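The shelving aisle, a love story

I went to Norcombe for a doormat. I'd like that noted, given what follows.

The Gonbridge store has been rearranged again, and the homewares have migrated to the far end, past everything you might buy by accident. Someone has decided that shelving should be sold in rows, one unit after another, until you lose all sense of what a normal amount of shelving is. By the third row I was convinced our hallway needed a bookcase. Our hallway is 63 centimetres wide at the pinch point. I've got the bruises to prove it.

My shortlist was the Sakico, a narrow thing with adjustable shelves, and the Srour, which is wider, better looking and 2,032 millimetres tall. I am fond of the Srour. I am also the person who'd be dusting the top of it while standing on a kitchen chair.

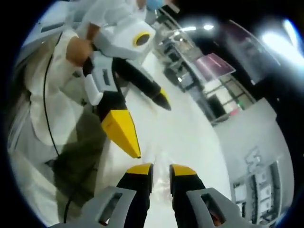 Rows of shelving and display units in the background, white floor in front.

I settled on the Sakico in the end, for the spare room. It holds up to 10 kilos a shelf, so the cookbooks will have to be spread out and the big atlas can go on living under the bed, where it has been perfectly happy since February. The flat pack was longer than the car boot by a hand's width - I'd measured the wall, the skirting board and the power point, but not the car.

Assembly took an evening. There's one dowel left over, which I've put in the drawer with the other dowels. The bottom shelf is upside down with its raw edge facing out, and I've put a basket in front of it.

Still no doormat.

Recent posts
The drawer of other dowels
Repainting the laundry, badly
What to do with 860 jam jar lids
A spare room is a state of mind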